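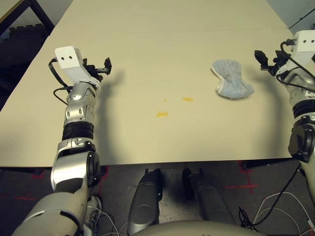 Yellow/orange spots on white table, what cloth??
Cleaning & Stains > Tables and Countertops

mudassar_s
Ok so white top, smooth, and there's a few yellow-orange spots on it. One bigger one, one sort of long one, one tiny dot. Cloth I have is the light blue fluffy kind. Do I wipe dry first or go straight in with dish soap? Need the table Wednesday morning so kind of in a hurry. Don't want to smear it all over

garkley_brit
What is it tho. Mustard? juice? curry? Matters a lot. Turmeric on a white top is a whole other thread

mudassar_s
Not sure, wasn't me. Could be sauce. Could be one of those orange drinks

Araceli O.
Blot first. Always. Corner of the cloth straight down, lift, fold to a clean bit, repeat. THEN damp with a drop of soap. If you go in swiping you get a yellow comet across the whole table, ask me how I know

stirnport_dad
Disagree w/ blotting, that's for carpet. Hard table, one good damp wipe edge to middle and your done. Three spots is a 10 second job

Araceli O.
10 seconds if it's fresh. If it sat overnight no

stirnport_dad
fair

solange_c
Which fluffy cloth? There's the short loop ones and then the shaggy ones. The shaggy ones are for dusting imo. They push liquid around. Can you post it close up

mudassar_s
ok closer one of the cloth
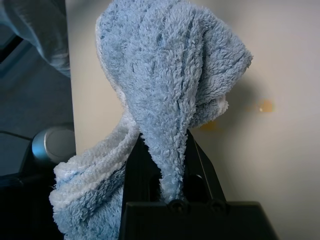 solange_c
Yeah so that's the long pile kind, with the stitching lines running through it. Good for dust, shelves, blinds. For a spill I'd use a flat weave. The tufts get gummed up with anything sugary and then you're washing it twice

garkley_brit
I use exactly this type for everything incl. kitchen and never had a problem?? Rinse it hot, wring hard, no softener. Softener kills them

solange_c
No softener, agreed. Still wouldn't use it on sauce

Araceli O.
It'll be fine for three little spots. People overthink cloths. Just don't use the same side twice, open it up flat before you start. All bunched in the middle like that you've only got the fringe bit doing any work

mudassar_s
Makes sense. What about the seam, two tables pushed together. Worried about pushing gunk in it

stirnport_dad
Wipe along it not across. Toothpick if anything gets in

Océane_O
Jumping in, we had a cream table from Bélanger and turmeric got it in August. Soap took the top off, left a pale yellow shadow. Baking soda paste, 10 min, damp cloth, gone mostly. Test a corner. Do NOT scrub with it on a glossy top, it'll dull

garkley_brit
Or sunlight! Turmeric fades in the sun. Drag it by a window for a day

stirnport_dad
he needs it wednesday lol

mudassar_s
Other angle so you can see where the spots are. Cloth is ready, have not touched them yet
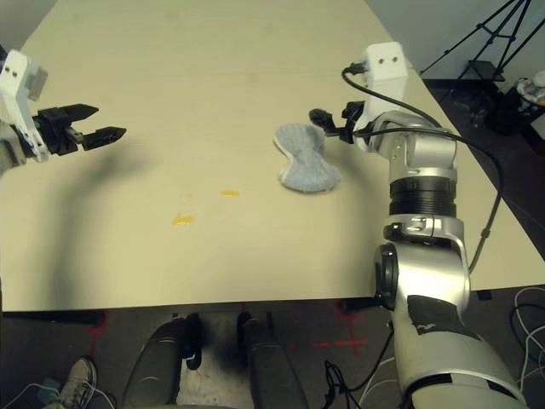
the three spots, cloth off to the right

Océane_O
Oh those are small. Soap and warm water, skip the paste unless it leaves a mark

solange_c
Small yes. Flat cloth. Or a paper towel first, then your fluffy one to dry it off, I can live with that

Araceli O.
Paper towel to lift, damp corner w/ soap, clean damp, dry. Also I see faint smudges on the rest of the top so might as well do the hole thing while your at it

mudassar_s
Ok going with paper towel then soap. Only have the Jiteo spray for the smudges, ok on white?

Océane_O
Never used it. Check the label, and if it says bleach don't mix it with anything

garkley_brit
what she said. Post the after pic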